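4.2. Ce que l'égouttoir fait à la table

J'arrive maintenant à la partie de l'étude que j'ai préféré écrire (et, je l'avoue, celle qui a le plus débordé). Dans les sections précédentes, j'ai parlé des placards et des tiroirs, c'est-à-dire des endroits où les choses sont censées finir. L'égouttoir, lui, est un lieu d'attente. On y pose un bol « pour deux minutes » et on l'y retrouve le soir, bien installé, à côté de choses qui n'ont jamais vu l'eau de leur vie !

Quand Syafiqah Yusof et moi avons commencé à dépouiller les carnets de l'enquête Korkau, en décembre, nous pensions consacrer un petit paragraphe au plan de travail. Sur les 3915 notes de rangement, 1000 parlaient de l'égouttoir ou de ce qui se trouve juste à côté. Il a bien fallu revoir le plan de l'article. Nous avons donc repris les notes une à une, en distinguant le dedans (ce qui repose entre les tiges), le bord (ce qui s'appuie contre) et le voisinage (ce qui vient se ranger à portée de main).

Le bord nous a donné le plus de fil à retordre. Une boîte en plastique transparent collée contre l'extrémité de l'égouttoir, est-ce qu'elle est rangée ? Elle a une place, elle est droite, personne ne la cherche. Mais aucun de nos participants de Wornham n'aurait dit qu'elle « habite » là. J'ai fini par appeler cela un rangement par appui : l'objet profite de la masse du voisin pour tenir sa position, et le reste de la table demeure disponible.

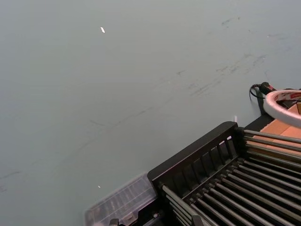 Figure 6. Rangement par appui : boîte transparente contre l'extrémité d'un égouttoir noir, sur un plateau gris-vert marqué de traces.

J'aime beaucoup les traces. Un plateau mat garde la mémoire des frottements, et je me suis surprise à les regarder plus longtemps que les objets eux-mêmes. Je ne prétends pas pouvoir lire l'histoire d'une table dans quelques stries sombres, évidemment. Disons que, dans les entretiens, les gens montrent volontiers ces marques du doigt quand on leur demande où ils posent les choses, et que la conversation part toute seule (Syafiqah a des heures d'enregistrement là-dessus, je lui laisse le soin d'en tirer quelque chose).

Passons au dedans. Nos participants parlent de l'égouttoir comme d'un panier, et le mot me paraît juste. Les côtés ajourés ont une conséquence toute bête : on sait ce qu'il contient sans se pencher. Un bol blanc à motif rouge posé au fond reste repérable à travers les barreaux, alors qu'au fond d'un bac plein il disparaîtrait tout à fait. Dans les carnets d'Arruda, la vaisselle visible est nettement plus souvent reprise directement pour le repas suivant, sans passer par le placard. Sept participants ont même cessé de ranger leurs bols du matin. 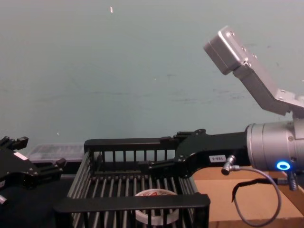 Faut-il compter un bol laissé dans l'égouttoir comme rangé ?
Nous l'avons compté comme « en attente », sauf quand le carnet précisait que c'était sa place habituelle.

Cette règle nous a valu quatre longues discussions, dont une qui s'est terminée à 23 heures devant un tableau couvert de flèches. Je la maintiens quand même. Sans elle, la catégorie Wodomo (c'est le nom que nous donnons à la grille de codage, voir l'annexe) aurait avalé tout le plan de travail et on n'aurait plus rien distingué.

Reste le voisinage, mon morceau favori. Dès qu'il y a un égouttoir quelque part, il attire des contenants : une barquette, un plateau, une boîte en carton sans couvercle dont on ne sait plus très bien quand elle est arrivée. Et dans ces contenants, on trouve ce qui n'a rien à faire avec la vaisselle. Du ruban adhésif, par exemple ! Il revient très souvent dans les carnets, toujours avec la même justification : « au moins, là, je le vois ». Un participant note qu'il a essayé de le mettre au tiroir, puis qu'il en a racheté un rouleau faute de le retrouver.

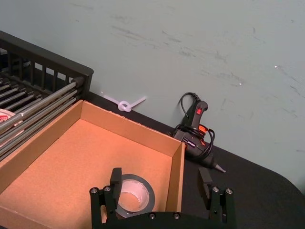 Figure 7. Voisinage : rouleau de ruban adhésif gris dans une boîte en carton ouverte, près de l'égouttoir.

Le carton bas fonctionne ici comme une annexe. Il délimite un coin de surface sans rien cacher, et il se déplace d'un bloc quand on a besoin de place. Nous l'avons donc codé à part des boîtes fermées, que les participants décrivent avec un tout autre vocabulaire (« stocker », « mettre de côté », « oublier »). Le détail de ce lexique fait l'objet de la section 4.3.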